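Practice the boring stitch

My niece Annelies Sutter is in her second year of surgical training and she sutures at the kitchen table. Chicken thighs, mostly. 30 knots before supper, some nights 62. Her friends think it's quaint. I think it's the whole job.
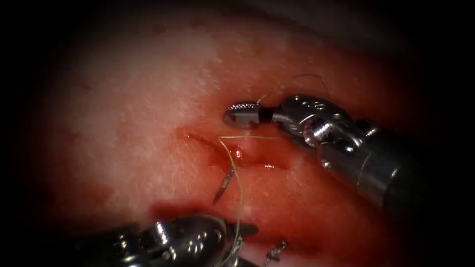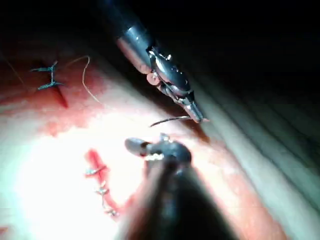
A short cut, with the needle just below it and with a stitch across it.

Look at how small the work is. One slit, one curved needle, one bit of thread. Closing up gets treated as the part you hand to whoever is left in the room — the clever bit is over, everybody wants lunch. But the patient goes home with the closing. That's what they look at in the mirror.

Holger Torvik, who taught me 6 years before I quit for desk work, made us cut out any knot he didn't like. No speech. Just scissors. I hated it, and my knots got better.

So more pad hours, please, and graded ones. Hultach gives its trainees 2 afternoons a month, wich is nothing. You can't learn tension from a slide deck. Too tight and the edges pucker, too loose and they gape, and your hands have to know before you do.

Annelies is back on the chicken tonight. Bad light, good knots.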